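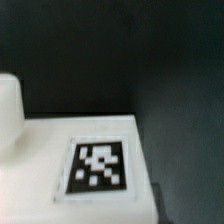 A flat white top, a little out of focus.

How to get stains off white surfaces (and which tricks to skip)

Every cleaning site has a miracle recipe for white plastic and painted shelves. I tried nine of them over one December and most did very little.

Start with dish soap. Put a few drops in a bowl of warm water, wring out a soft cloth and wipe in one direction. Leave it two minutes, then wipe again with plain water. Half the "impossible" stains I get asked about come off at this point.

Still there? Mix baking soda and water into a loose paste, dab it on and rub lightly with a fingertip. Try a hidden spot first. On glossy paint it can leave a dull patch, whatever the recipe says about it being gentle.

Baking soda and vinegar together is the one I'd drop for good. It fizzes, people like the fizz, and what you have left is mostly salty water. Feven Weldu swears by it, but she also scrubs for ten minutes afterward, and I suspect the scrubbing.

Melamine sponges do work on scuffs. They are also very fine sandpaper – use them dry-ish, press lightly, and stop when the mark is gone.

Yellowing is a different problem. If the plastic itself has aged, soap won't touch it. Peroxide creams can lighten it, sometimes in streaks, and the color may creep back. I'd paint it or live with it.

Never mix bleach with vinegar or ammonia. The fumes are dangerous, even with a window open.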